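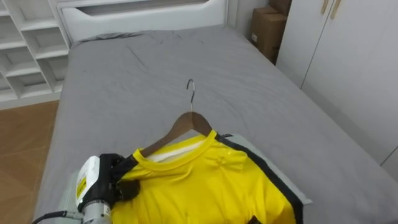 Viler Fabric Shaver, corded. The maker promises 4000 passes before the blade dulls, and I'd take that with some salt, as the booklet never explains what a pass is. It does lift pilling off knits and sweatshirts. For a plain T-shirt, like the yellow one on the wooden hanger, I can't see much case for it: jersey is thin, the guard has only two heights, and the lower one sits too close for my liking. If you must, lay the shirt flat on a bed, hanger and all, and stay clear of the crew neck.

The "salon finish" on the box means nothing. Neither does "whisper motor". Branwen Powell in our returns department ran one next to a radio and turned the radio up.

Spare blades are sold singly. The lint cup is small and the lid is stiff. Cord is on the short side. No travel pouch, despite what older listings say.

139 shares
3 comments
Last updated: April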